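Planning and Paying for a Robot Workcell
Handout 2, revised 5/20/23

Bring this to the workshop, along with a pencil and the blank cost sheet. By the end of the unit each group hands in a one-page equipment plan, and I love this part of the course, as it's where a vague wish for "a robot" turns into a list you could really order from!

Start with the task

Write one sentence saying what the cell must pick up, where it comes from and where it goes. Leave the catalogue shut until that sentence is done. Picking toy bricks off a table is a lovely starter task (cheap parts, bright colours, plenty of shapes), and it still raises nearly every buying question you'll meet later: reach, grip width, lighting, table size, and what to do about a shiny part that throws the light back at you.
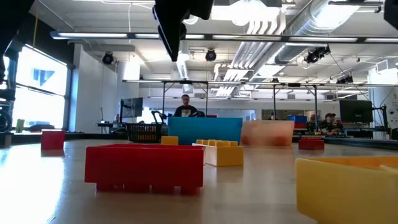
Bumell wrote in to say that the sentence should also give the weight of the heaviest part, as their own first order went wrong on exactly that point and the arm had to be swapped. Good advice, so please add it. The weight goes in brackets at the end.

The cost sheet

The sheet has 17 lines. Arms and grippers take up 2 of them, which surprises people every year. Then come the table and frame, cameras, mounts, lights, computer, screens, cables, power, trays, test parts, spares, delivery, fitting, training and a final line for whatever you forgot. Fill in every line, even if the answer is nought. A blank could mean free or it could mean you haven't looked, and I can't mark it.

Prices in the workshop pack come from the Zulden and Gillies sheets. Zulden lists cables with the arm, Gillies lists them apart, so read the small print before you compare totals. Pondis will lend out a frame for the length of a trial, and groups on a tight budget should think hard about that.

One arm or a pair?

A second arm can hold a tray steady, or work one side of the table as the other arm works its own. It also needs its own base, its own run of cable and its own share of the bench. Draw the table from above, to scale, and sketch the reach of each arm as a circle. Where the circles overlap is where your trays want to go. It's a really satisfying drawing to make, and it often changes the order completely.
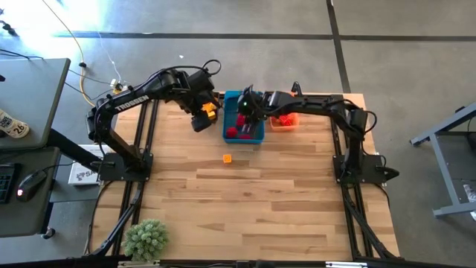
Should we buy spare gripper fingers with the first order?
Put one set on the sheet. Fingers wear, they cost little next to the arm, and a late parcel can stop a whole term's work.

Dates and lead times

Count back from the day you need the cell running. If that's November, and the supplier quotes 19 weeks, the order has to go in before the summer break, with the floor plan already agreed. Add time for fitting and for a first week when very little works.

For the workshop: task sentence, scale drawing, cost sheet in draft. Pencil is fine.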